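We use cookies to remember your settings and to count visits. Accept | Manage settings

Small parts, and where they go in October

Every autumn we write to our members about one subject of the workshop, and this time I chose storage. I know it is not the most exciting subject. But after moving our repair shop from Cifuentes Street to the new room behind the market, I have strong opinions and would like to share them.

When we packed, we had 2691 small parts in the stock list, and the list was wrong. Some parts were written down two times under different names. A spring for a door lock was also "spring, short" and "spring, Mideck type". Begoña Cordero spent many evenings correcting this, and I want to thank her here, because her name does not appear on any shelf.

The rule we use now is simple. A part has one name, and the name starts with what the part is, then the size, then the machine it came from. So we write "hinge, 40 mm, Ornen cabinet" and never "Ornen hinge". If you look for a hinge, you find all the hinges together. If you do not know the machine, you leave the last place open and put the part in the box by the window, where a person with more experience can look at it.

The second question was how deep a container should be. In the old shop we had deep drawers, and the parts at the bottom stayed there for years. Soledad Rivas proposed shallow trays, and we bought 120 of them with the money from the spring sale. You see everything at one look. They take more shelf space, this is true, and two members still prefer the drawers. We kept 6 drawers for heavy things such as pulleys and for the motor from the old Namon mixer, which is waiting for a new belt.

Parts with wires need more care. Please do not wind the wire tightly around the body, as it can break near the solder point. Leave it in a wide curve. If the wire is longer than your hand, close it with a paper strip and write the voltage on the strip.

Screws are still not finished. We have 400 paper bags to sort by thread, and the bags are older than some of our members. The shop is open for sorting from five in the afternoon, and there is coffee. Bring your reading glasses, the numbers on the bags are very small.

Next time I will write about glue, which I understand less well. If you have good advice on glue for ceramics, leave a note on the board next to the door.
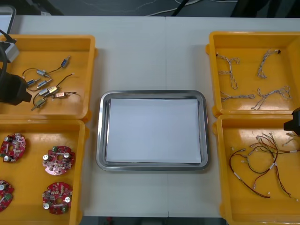

Solenoids in an orange tray, with the wires left in loose curves.

Contact | Copyright Cifuentes Repair Circle | Back to top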